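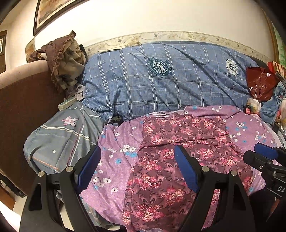 I have fallen hard for modes, and I'm going to try to get the whole thing down while it's fresh.

Some background. I play mandolin, badly but often, and for years I filed modes under Things Other People Understand. Every book I owned started with the same table. Ionian, Dorian, Phrygian and so on down to poor old Locrian, each with its row of whole steps and half steps, and by the third row my eyes had slid off the page. I could recite the names. I couldn't have told you what a single one of them sounded like.

Then in April 2022 I went to a slow session in Tirley, in the back room of the library, and sat next to Kalkidan Hadgu. She plays fiddle and has a way of humming the home note under her breath between tunes. I was fumbling after a reel that had one sharp in the key signature, so I was thumping away on G chords like a person with total confidence. She leaned over and said, "It lives on A." I moved everything to A minor. Better! Then, a few bars on, an F sharp came sailing past, bright as anything, and the A minor I knew doesn't have an F sharp in it.

That was Dorian. I'd been staring at the table for years, and there it was in the middle of a tune, one raised note and a completely different mood.

So I went home and played it until my fingers hurt. If you want to try it, play an A natural minor scale (all the white keys from A to A if you're at a piano) and then play it again with F sharp instead of F. Go back and forth. The first one sinks a bit at the sixth note, and the second one lifts. You can hear it even better with chords: A minor to D major, over and over, is the Dorian sound in its purest form as far as I'm concerned. With plain A minor you'd get D minor there. I spent an entire evening on two chords and I'd do it again tomorrow.
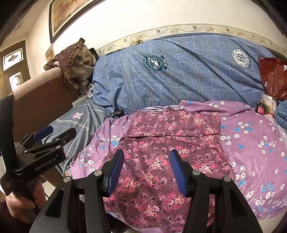 Purple sheet, pink flowers

The next one to click was Mixolydian, and I got that by way of the pipes. Wubit Sisay comes to the same session with a set of smallpipes in A, and the chanter has a G natural where a major scale would want G sharp. So pipe tunes that sit on A sound major, cheerful, wide open, and then the seventh drops and the ground shifts under you. Take an A major chord and go to G major and back. You've heard that move a thousand times in rock songs and fiddle tunes both, and I'd been playing it since I was a teenager without knowing it had a name.

What changed everything for me was throwing out the "start on a different note of the major scale" explanation. It's true! D Dorian does have the same notes as C major, and for building the scales on paper it works fine. But my ear kept hearing C as home, so every mode sounded like C major with a weird beginning. Once I started comparing modes that share the same home note, they came apart nicely. Keep your home note fixed and change one thing at a time. From brightest to darkest, on the same root, it goes like this:

Lydian: major with a raised fourth
Ionian: plain major
Mixolydian: major with a lowered seventh
Dorian: minor with a raised sixth
Aeolian: plain natural minor
Phrygian: minor with a lowered second
Locrian: Phrygian with a lowered fifth as well

Each step down that list lowers exactly one note. I wrote it on the inside of my mandolin case.

A drone helps enormously. I use an old shruti box called a Purkel, which I bought from a shop in Tedberg for 90 dollars and which wheezes like an elderly dog, but a phone app or an open string will do the job. Set the drone going on D, sing or play slowly over it, and stay on the odd note for longer than feels polite. Lydian was the one that got me here. That raised fourth, G sharp over a D drone, just floats there. I tried to write a tune with it and every four bars I drifted back into ordinary D major, so the tune (working title "Tufa") is currently a very short tune.

Phrygian I'm still getting to know. I can find the sound if I lean on the second note, E flat over D, but I haven't learned any tunes in it yet, so it's still more of a color to me than a place. Locrian I've given up on for now. The home chord is diminished and it never feels like home. If anybody has a Locrian tune they love, please put it in the comments, I would be thrilled to be wrong.

One more thing, about key signatures, as this is what tripped me up in the first place. Two sharps at the start of a tune tells you F and C are sharp, and that's all it tells you. It could be D major, B minor, E Dorian or A Mixolydian. Now I look at the last note, and the first strong beat, and I hum. The last note gives it away most of the time, though there are tunes that circle around and never really land, and Kalkidan and I have had a long, happy argument over one of those already.

My collection of session tunes is up to 650, and I've started going through it and penciling the mode next to each title. I'm only in the Bs. So far there's far more Mixolydian than I expected and one Lydian maybe, which I need to play for Wubit before I get too excited. I'll post the list when I get to the end of the Cs, and I'm hoping that's before the June session.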